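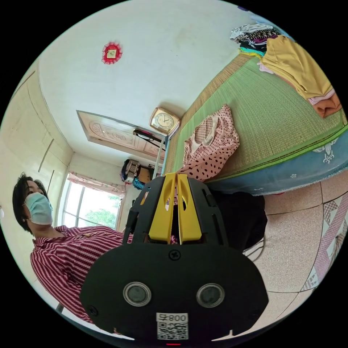

The small room, with the wardrobe on the left and the red ornament still on the wall.

9/13/20

I promised Mahtab that I will write about the small room when we finish with it, and we are not finished, but I write anyway.

We moved into this apartment in August. The small room was the one we did not discuss. It had a wardrobe built into the wall, cream color, with tall doors, and I thought: very good, everything without a place can go in there. So for the first weeks everything without a place went in there. Winter coats, two bags of cables, the curtains from the old apartment that fit no window here, a box on which I had written only "various". I do not recommend this word for a box.

Last week I took everything out and put it on the floor of the living room. It was a terrible evening. My method was simple. If I could say when I used a thing the last time, it went back. If I could not say, it went to the hallway. Bijan Azimi came by with his car and took the hallway away, except for one lamp, which I took back from his hands at the door.

Now the inside is divided like this: coats and long things behind the first door, bed linen behind the next one, papers at the bottom. I bought 6 fabric boxes from Stiten for the shelves. They are a little too deep, so the doors close only if I push the boxes very straight. Daiane Vieira told me to return them, but I like the color and I have already thrown away the receipt.

The walls I left white. I was thinking of a light green and I even brought home a sample, but the room is small and it gets good light, and I was afraid to make it darker. The door I also did not touch. It is wood, pale, with a decorated panel, and the dust sits in every line of the pattern. I clean it with an old soft toothbrush and warm water with a drop of dish soap. It takes me almost 57 minutes, both sides, with music.

The red ornament was a present from Shiyu Meng when we got the keys. I moved it two times and then returned it to the first place, high on the wall, where I see it when I come in.

What is missing: a narrow desk, some hooks, and a decision about the box "various", which is at this moment under my bed.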